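Home Journals Browse Authors Sign in

3.2 Household storage habits and the visibility of leftover food

Earlier work on food waste at home has mostly looked at shopping: how often people go, how much they buy, and whether they use a list. Less attention has been paid to what happens after a meal is cooked. In the Kelow survey, 882 households kept a kitchen diary for two weeks in October. Each entry recorded what was stored, what it was stored in, and whether it was later eaten, frozen or thrown out.

The diaries show a clear pattern. Food kept in see-through containers was eaten more often than food kept in foil, in the cooking pot or in opaque tubs. The difference was largest for cooked vegetables and rice, and small for soup. Meat was eaten at much the same rate whatever it was stored in, perhaps as people remember buying it. Households with children threw out more food overall, but the effect of the container was the same in both groups.

Gallagher found a similar result in a smaller study of shared student kitchens, although the shelves there were crowded and labels were often missing. We did not ask our households to label anything. Some did so anyway - mostly with masking tape - and these entries are treated separately in Section 4.

Shelf position also mattered. Items on the middle shelf were used sooner than items at the back of the bottom shelf, and up to 70 percent of the food marked as "forgotten" came from the bottom shelf or the drawers. Groen suggests that this is partly a matter of height, and that older adults in particular avoid bending to look.

Color and transparency are hard to separate in diary data. A tinted tub may be see-through when empty and nearly opaque when full. For this reason we coded containers as clear, translucent or opaque, and left color out of the main model. Figure 2 shows a blue translucent object; the clear and opaque classes are not illustrated.

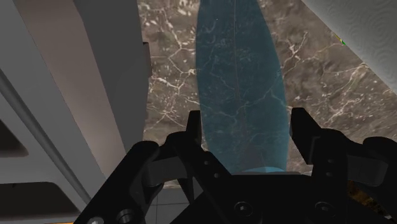
3.3 Limits of the diary method

Diaries rely on people writing things down at the time. Kobe Groen, who coded the Resa entries, noted that evening meals were recorded more fully than lunches. Weekend entries were also shorter. We dropped households with fewer than seven completed days, and the results did not change in direction. Portion size was estimated by the person keeping the diary - no scales were supplied - and should be read with care.

2 comments 7 shares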